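Section 4: Proofing dough in the Kadel bench-top proofer

1. Stand the Kadel on a level bench and plug it in. It draws 225 watts and hums like a fridge with opinions.

2. Divide the dough into small bowls, lightly oiled. Colour is up to you.
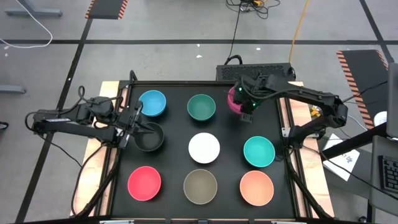
Can I leave dough in overnight?
Only on the Cool setting. On Warm you will meet it coming down the hall.

3. Fill the water tray to the line with 410 mL of water. Siebe Dierckx, who wrote our first manual, said "a splash", and we still get letters.

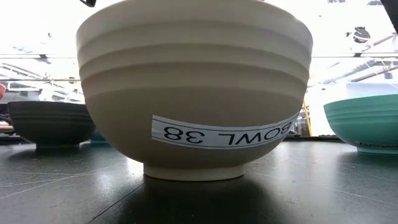
Large bowl, with label.

4. For a full batch, use one large bowl and take out the middle rack. Keep the rack somewhere you will remember.

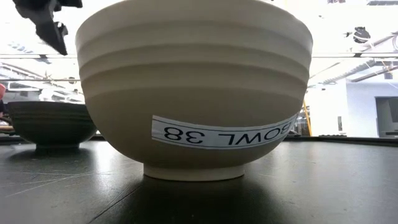

Ridged outer wall and narrow foot.

CAUTION: Do not rest a bowl on the heating plate. Melted plastic is not covered by the warranty, however nicely you ask.

5. Cover each bowl with a damp tea towel and close the door. Check after 40 minutes,

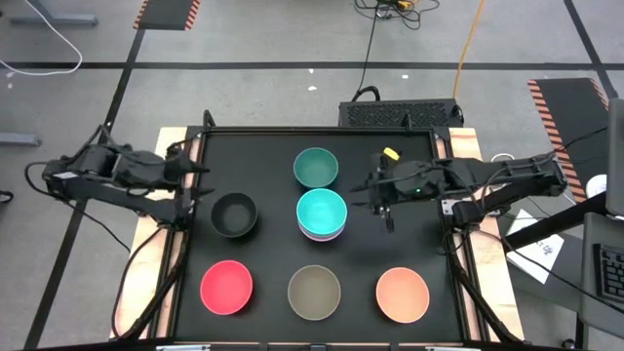
then every 10 until the dough has doubled. Switch off at the wall and empty the tray before it grows a culture of its own.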